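山顶上那个会分裂的橙色光点，有没有懂的人帮我看看

版块：夜空与怪事　发布于2024年3月19日

发帖人：阁楼朝北

先交代一下，我不算信这个的，也不算不信。小时候跟着表哥看过一堆外星人杂志，后来长大了就没再碰。所以这个帖子我犹豫了好几天才发，怕被人笑，也怕一上来就有人让我去看眼科（眼科我去年刚看过，轻微散光，夜里开车戴眼镜，当时我戴着眼镜）。

我住在Stivesbridge镇子北边，阁楼有一扇朝北的窗，正对着Skikell山。不熟悉这边的人可能没概念，Skikell山不高，海拔942米，但周围比较平，所以看起来挺有气势的，从我家窗户到山顶的直线距离是19公里，我在地图上量过。山顶光秃秃的，没有房子，没有信号塔，没有缆车，夏天有人爬，冬天基本没人去。

事情是这样的。上上周有一天晚上我上阁楼收衣服，往窗外瞄了一眼，看见山顶右边一点的位置有个橙色的光。我的第一反应是星星，可它比星星大，颜色也不对，很暖的那种橙，像旧路灯。我就站那儿看。它先是不动，然后慢慢变亮，亮到有点刺眼，接着一下子分成了两个！两个光点左右挨着，停了几秒钟，又合回去，然后往下一沉，没了。那个感觉就像是掉进山里去了。我当时衣服还抱在手里，愣了好一会儿。

我以为就这么一次，结果第二天同一个时间段又来了。第三天阴天，什么也没有。再往后又看见两次，一次持续了16分钟，我看着表的，中间亮亮灭灭好几回；另一次就闪了一下。每次位置都差不多，都在山顶右侧，也每次都是“沉下去”消失。没有声音，当然这么远有声音我也听不见。

我拿手机拍了，拍出来更怪。照片里山顶上是一团糊糊的橙色，可在照片的另外一个角落，还有一个绿色的小点，形状像个小飞镖。我肉眼绝对没看见什么绿点！我把几张照片对着翻，绿点每张都在，位置还不一样，就像它在围着什么东西转。这个绿点让我真的有点睡不着了。

我在镇上问了一圈。面包店的老太太说她年轻的时候就有“山灯”的说法，说是以前挖矿的人留下的。我爸说是飞机。我同事说是星链。还有一个常去钓鱼的人信誓旦旦地告诉我，Skimau湖底下有基地，那些东西从湖里出来，从山顶进去，两头是通的。Skimau湖在山的背面，我从家里看不见。

所以我想问的是：一，橙色的光可能是什么，为什么会分成两个；二，绿点又是什么；三，如果我想好好记录，该怎么弄，手机够不够用，要不要买设备。预算有限，别让我去买天文台，谢谢大家了。

补充一句，有人私信问我是不是孔明灯。我觉得不像，没见它飘过，每次都在那一小块地方。另外我窗户是双层玻璃，不知道有没有关系，先写上。

三条回复

湖边的老三脚架

你这帖子我看了两遍，写得比这个版块里大多数人都清楚，先给你鼓个掌。我追这类东西很多年了，从一开始什么都信，到后来什么都想自己先试一遍，中间浪费过很多个晚上，也冻感冒过很多次。下面写得长，你挑着看。

先说最容易的，绿点。绿点基本可以放心，那是手机镜头里面的反光，行话叫鬼影。手机镜头是好几片小镜片叠在一起的，画面里一有比较亮的点光源，光就在镜片之间来回弹，弹出来一个小亮斑，颜色经常发绿或者发青，形状有时像飞镖，有时像小翅膀，有时干脆就是一个点。很多手机上这个鬼影的位置有个规律，它跟真正的光源隔着画面正中心对称。你把照片打开，找到画面正中心，从橙色光团往中心拉一条线，再往对面延长同样的长度，看看绿点是不是就在那儿附近。你说每张照片里位置都不一样，那是你每次举手机的角度不一样，中心变了，它就跟着变。看起来像绕圈，绕的是你的手。

不过你得留意一下，你家橙光如果在照片里并不太亮，那能弹出绿点的光源也可能是别的，比如街上一盏路灯，或者院子门口的灯。也是一样的办法，挨个找对面。想自己验证的话，今天晚上就可以做：对着远处随便一盏路灯，周围黑一点的，拍一张，手机挪一挪再拍一张。我敢打赌绿点会出现。我第一次搞明白这件事的时候特别失落，因为我硬盘里有一整个文件夹叫“绿色探测器”，里面几年的宝贝全是它，哈哈。

双层玻璃你写上是对的，这个很要紧。两层玻璃之间也会反射，屋里的灯、楼梯口的灯、手机自己的屏幕，都可能在玻璃上多出一个影子来，而且双层玻璃容易出双影，一个亮的旁边挨着一个淡的。所以看到“分成两个”，第一件事就要排除窗户。下次它一出现，马上把窗户打开，头伸出去看。头伸出去还是两个，那就跟玻璃没关系了。屋里的灯也全关掉，包括走廊的。
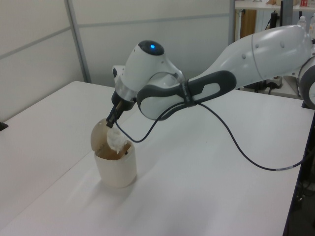

再说橙光本身。我不在你家窗口，没法替你下结论，只能告诉你换了是我会按什么次序去排。

头一个要排的是山后面的车灯。你说山顶没有路，这我信，可是你晚上看见的“山顶”是一条黑乎乎的轮廓线，这条线后面是什么，你在夜里是看不出来的。Skimau湖那一侧我去过，湖对岸还有一道山梁，有一条盘山路从上面翻过来，下坡的那几段车头正好朝着南边，也就是你们Stivesbridge的方向。假如从Skikell山顶右侧那个缺口刚好能望见那条路的一小截，那么每有一辆车开到那一截，你就会看见一个光从无到有，变亮，保持几秒，然后一拐弯，没了。而因为是下坡，它消失之前往下走一点，看上去就是沉到山里去了。

这种解释还有一个好处，它把“分裂”也顺带说清楚了一半。隔得很远的时候，车的两盏大灯在人眼里是合在一起的，你不可能把一辆车的两盏灯分开来看，那么远的距离角度太小了。但是两辆车前后脚下来，在弯道上拉开，就是一个点变两个点，后车跟着拐过去，又并成一个。还有一种可能是空气在捣乱，冷天夜里谷地里的空气一层冷一层暖，光穿过来会弯、会抖，有时候会上下拉长，有时候会多出一个像来。这种多出来的像一般是上下叠着的，你说的是左右挨着，所以我更倾向于两辆车。当然也可能是你的散光（别生气，我自己也有散光，晚上看什么都带胡子）。

颜色发橙也好理解。光贴着地平线穿过那么厚的空气，蓝的那部分被散掉了，剩下的就偏暖。月亮刚出来的时候为什么是橘子色的，一个道理。白色的车灯离得够远，空气里再有点灰和水汽，看着就是旧路灯的颜色。

怎么验证呢，白天去看！很多人执着于晚上蹲着，一蹲蹲半年，白天却从来没有拿望远镜仔细看过同一个位置。找一个特别透的好天，最好是刚下过雨放晴的下午，拿望远镜对着山顶右边那个地方看，看后面是不是还露着一点更远的山，颜色会比近处的山淡，发蓝。要是露着，那就有戏了。要是后面干干净净就是天，车灯这条就可以先划掉一半。我说一半是因为空气弯折厉害的时候，本来被挡住的东西偶尔也会露头，这个在海边更常见，山里少一些。

还有个更笨也更准的法子，找个朋友开车去那条路上，约好时间，到了那一段就停在安全的地方，开双闪。双闪是有节奏的，你在家里一看就知道。我当年就是这么破掉我自己的“湖上幽灵”的，朋友在那边闪，我在这边举着电话喊，喊到邻居出来看我。破案的那一刻是又高兴又难受，你以后就懂了。注意一定要停在能停车的地方，弯道上别停，为了一个光点出车祸不值得。

接下来排行星。你没写是几点看见的，也没写方位的度数，只说朝北。在咱们这个纬度，明亮的行星不会跑到正北边的低空去，所以如果你的窗户真的朝正北，金星木星这些就可以不考虑。可是很多人家的“朝北”是大概其的朝北，其实偏西很多，那傍晚刚落下去的金星就要算进来了。拿手机指南针量一下，量的时候离窗框和暖气片远一点，金属会把指针带歪。亮星也要看一眼，低空的亮星闪得厉害，红的绿的都会冒出来，不过星星不会连着几天在同一时间段里忽有忽无地亮灭。

飞机也不能完全丢开，你爸说的有可能对。正对着你飞过来的飞机，开着着陆灯，能好几分钟几乎不挪地方，就是一个越来越亮的点，然后它一转弯，灯不朝着你了，啪，灭了。现在有能看实时航班的网站，还能回看历史记录，你把看见的时间对一下，半个小时就能查完四个晚上。我唯一觉得不太符合的是它每次都在山顶右侧那么小一块，飞机没这么乖。

你同事说的星链，我觉得对不上。星链刚发射不久是排成一串走的，像一列小火车，整整齐齐往一个方向移动，几分钟就过去了。散开以后也会有反光，低空会有一小片地方忽明忽暗，那倒是有点像你说的亮灭，有人管它叫赛道，几颗星先后走到同一个角度，先后亮一下。这个跟太阳在地平线下的位置有关，而且方向正好也常常是朝北那半边天。所以我也不敢说死。区别在于它应该在天上，离山脊线有一段，并且是慢慢划过去一小段才暗下去。你看到的紧贴着山。下次用一根树枝或者窗框当参照物，看它挪没挪。

好，然后讲怎么记录，这是你第三个问题，也是我最爱唠叨的一块。

别急着买东西。先弄一个本子，纸的就行，放在阁楼窗台上，笔用绳子拴着（我丢过太多支笔了）。每次看见，先写几点几分开始，再写别的。时间是最值钱的，有了准确时间，飞机能查，卫星能查，行星能查，天气也能查。没有时间，再漂亮的照片也只能发出来给人吵架用。手机的钟是自动对时的，就以它为准，墙上的挂钟不要信。

没看见的晚上也要写！这个太多人不做了。只记看见的，你永远不知道它是天天有还是隔天有。你写到第三天阴天什么都没有，这一条就特别有用，说明光被云或者雾挡住了，或者它本来就在云的后面。要是哪天云压得很低把山顶盖了它还照样亮，那就有意思了，马上来告诉我。

拍照的话，手机够用，但是要固定住。去买个最便宜的手机夹子配个小三脚架，放在窗台上，位置用胶带贴出来，三条腿的脚印都贴好，下次放回同一个地方。然后最关键的一步来了：白天在完全相同的位置拍一张，倍数也一样。晚上拍到光以后，把两张叠在一起，一眼就能看出来光在山脊的上面还是下面，还是刚好压在那个缺口上。我见过太多吵了几十页的帖子，最后都是有人补了一张白天的照片，吵架当场结束。

手机里关掉夜景模式，或者两种都拍一张。夜景模式会自己合成好多张，还会自己涂抹，一个小光点能给你涂出花瓣来。能手动的话把对焦拉到最远，曝光往下压，宁可暗一点。你说拍出来是一团糊糊的橙色，八成就是没对上焦加上过曝，糊成一团的东西什么形状都能看出来，碟子、水母、眼睛，我都见过别人画圈圈。录像比照片好，录的时候一直开着声音，自己在旁边念：“现在变亮了，现在分开了，现在窗户开着。”听着傻，回头看真的好用。

要是以后想升级，二手的旧单反加一支长焦到300毫米的镜头就很可以了，配一个稳一点的架子，架子比机身重要。再长的镜头你阁楼里用不了，楼板一踩就抖，你爸在楼下关一下门，画面都要晃半天。望远镜选倍数低一点的双筒，靠在窗框上看。别买那种包装上印着超大倍数的，看什么都是一锅粥。

关于矿工的山灯和湖底基地，我的态度是故事归故事，好好记下来也是好东西。面包店老太太说她年轻时候就有这个说法，你不妨再去问问她，那时候的光是什么颜色，出现在哪个季节，从哪里看见的。如果早在那条盘山路修好之前就有人看见，车灯的解释就得再想想了。路是哪年修的，镇上图书馆应该查得到，我没查过，不敢乱讲。

先写到这儿，手都打酸了。白天那张照片拍了一定发上来啊，我每天都会来看一眼的。

夜里别敲窗

楼上写那么长我没看完，大意就是车灯呗，每次都是车灯，我都能背下来了。

我就说一点，我老家也有这样一座山，也是光秃秃的顶，也是亮一会儿就往下掉进去，我们那里根本没有公路，去哪儿找车灯？山顶和水连着的地方最容易出这种事，你们自己去翻翻看，火山口、湖、大海，全是这样，哪有那么多巧合。钓鱼那个人说的我信，钓鱼的人一坐一整夜，见过的东西比你们坐在电脑前面的多得多。

绿点我也不同意。为什么偏偏是绿的？为什么偏偏在有橙光的时候出来？你把那几张照片按顺序连起来，看它的轨迹，别让别人替你下结论。

还有建议你睡觉的时候拉窗帘，别问为什么。

湖边的老三脚架　回复　夜里别敲窗

没看完不要紧，绿点那段在最前面，很短的。“为什么偏偏在有橙光的时候出来”，因为它就是那个光弹出来的呀，光源没了它也没了。你老家那座山我很感兴趣，真的，没有公路的话车灯当然不成立，你有没有时间和方位？单开一个帖吧，我去给你顶。拉窗帘我不同意，拉了还怎么看！

干河谷的橘子皮

我来说个不一样的，给你当参考，不一定对得上你的情况。

我有一年七月在Mendoza那边待过一阵子，朋友的亲戚在城外有块葡萄地，房子的平台正对着安第斯山。南半球七月是冬天，夜里冷得要命，天又干净得不像话，我每晚裹着毯子坐外面。有一天晚上我就看见山脊线上冒出来一个橙红色的亮光，越来越大，边缘还在抖，跟着了火一样。我大呼小叫把一屋子人都喊出来了。

结果你猜是什么？是月亮……从一个山坳里露出来的一小截月亮，正往下落，弯弯的两个尖，中间被一块石头挡住了，所以一开始我看到的就是两个光点！两个点挨着，慢慢变成一个，再慢慢没了。沉进山里，跟你写的一模一样的词，我当时也是这么喊的。一屋子人笑了我好几天，吃饭的时候还有人拿两颗橄榄比划给我看。

当然你这个不会是月亮，连着两天同一个时间段出现，月亮每天都要晚好一截的，位置也会变，而且月亮不会忽然变亮，更不会正北边落山。我讲这个是想说，山脊会骗人。你以为你看见了东西的全部，其实它只让你看一条缝。所以楼上让你白天去看那条缝，我举双手赞成，这是最省钱的一步。

另外补充两条楼上没提到的。

一条是有人。你说冬天没人上山，可是晚上爬山的人现在比以前多多了，头灯又做得特别亮，两个人戴着头灯在山顶附近走，转头朝着你的时候就亮，转过去就灭，两个人靠近了是一个点，分开了是两个点，往背面下山就是沉下去。16分钟亮亮灭灭，很像有人在上头歇脚、喝热水、拍照。不过头灯隔这么远肉眼能不能看到“刺眼”的程度，我表示怀疑，看见一个小点是可以的，刺眼有点过分了。你再回忆一下，刺眼是真的刺眼，还是因为周围太黑？人在黑地方站久了，瞳孔放得很大，冰箱门的小灯都能晃到你。

这个也很容易查，山脚停车的地方第二天早上去看看有没有车辙，或者登山的群里问一句，谁那几天晚上上去过。这种群里的人巴不得有人问，一问就给你发几十张照片。

另一条是火。有些地方天冷的时候会在坡上烧修剪下来的枝子，果园啊葡萄地啊都会，远远看着就是橙的，会忽大忽小，风一吹能分成两团，烧完了就慢慢暗下去。Mendoza那边我见过很多回，闻得到味道。你那边有没有果园我不知道，Skimau湖那一面是不是有人种东西？如果是火，它变暗应该比较慢，不会一下子没。你写的是“往下一沉没了”，我感觉比较快，所以这条我自己也只给它排在后面。

记录方面楼上讲得很全了，我只加一句，多找一个地方看。你在阁楼看，让你那个同事在镇子另一头看，打着电话，两个人同时报方向。两条线在地图上一画，交在哪儿，东西就在哪儿。交在山顶，那就真在山顶；交在湖那边更远的地方，那就是后面透过来的；两条线根本不相交或者平行，那就是很远很远，是天上的东西。这个办法古人都会用，一分钱不花，就是得有一个愿意陪你发疯的同事。两个人离得越开越好，住隔壁的不行，角度差太小，画出来误差比山还大。

还有别太紧张，你说睡不着，我懂那个感觉，我在Mendoza那晚也是心怦怦跳，后来想想那半个小时是整趟旅行里我最清醒最开心的时候。慢慢看，又不急着交作业。

阁楼朝北（发帖人）

天哪，谢谢大家，没想到有这么多字！我一条一条看的，连拉窗帘那条也看了（看完确实拉了一晚上，第二天又拉开了）。

先汇报绿点。我照着说的去拍了路灯，绿点出来了，一模一样的小飞镖，我把手机往左挪它往右跑，往上举它往下跑。我回头去看之前那几张，按画面中心找对面，有三张正好对着橙光，还有一张对着的是邻居家车库的灯。所以绿点我认了，睡得着了。心里空落落的，你们说得没错，是又高兴又难受。

窗户的方向也量了，偏西一点点，没有偏很多。时间我翻了手机照片的记录，每次都在晚饭后到睡觉前那段，没有后半夜的，不过后半夜我也没去看过，这个不能算数，本子已经放好了，笔也拴了。

白天那张还没拍成，这几天一直是灰蒙蒙的，山都看不太清楚。我拿我爸的旧双筒望远镜看了一眼，山顶右边那里好像是有个小缺口，以前住了这么多年从来没注意过！缺口后面是天还是山，看不出来，要等放晴。

面包店我也又去了一趟。老太太说她看见的是“白里带黄”，从她娘家的院子看见的，她娘家在镇子东头，跟我家不是一个角度。问她哪个季节，她说冬天，因为记得手冷。她还说她奶奶不许孩子们用手指它。盘山路哪年修的她不记得，说反正她小时候去湖那边要走很远的路，得在亲戚家住一晚。图书馆我还没顾上去。

同事答应陪我发疯了，条件是我请她吃晚饭。她住在镇子最南边，跟我家几乎在一条直线上，都是正对着山，我在纸上画了一下，好像这样两条线就叠到一起去了？是不是得让她往东边挪一挪？她说她表姐家在东头，有个阳台可以借。

干河谷的橘子皮　回复　阁楼朝北

对对对，一定要往东或者往西挪，前后排成一条线等于一个人在看，白请一顿饭。表姐家的阳台太好了，让她带上指南针，再让她先在白天认一认山顶是哪个尖，晚上只有轮廓很容易认错。两个人都报“光在山顶右边几根手指宽”就行，手臂伸直了比，比度数好记。

湖边的老三脚架　回复　阁楼朝北

有缺口！！我现在特别想知道后面是什么。放晴那天别光拍一张，早上一张傍晚一张，太阳的方向不一样，远处的山有时候只有傍晚才显出来。老太太那段你原样抄在本子上，连手冷那句也抄上，别自己改词。

我过一阵子要去Skimau湖那边，到时候可以替你开一趟那段下坡，停车的地方我知道一个，路边有块平地，刚好能放下一辆车。你定个晚上，我开双闪，你在阁楼看着。要是看不见，我就再往下挪一段，电话别挂。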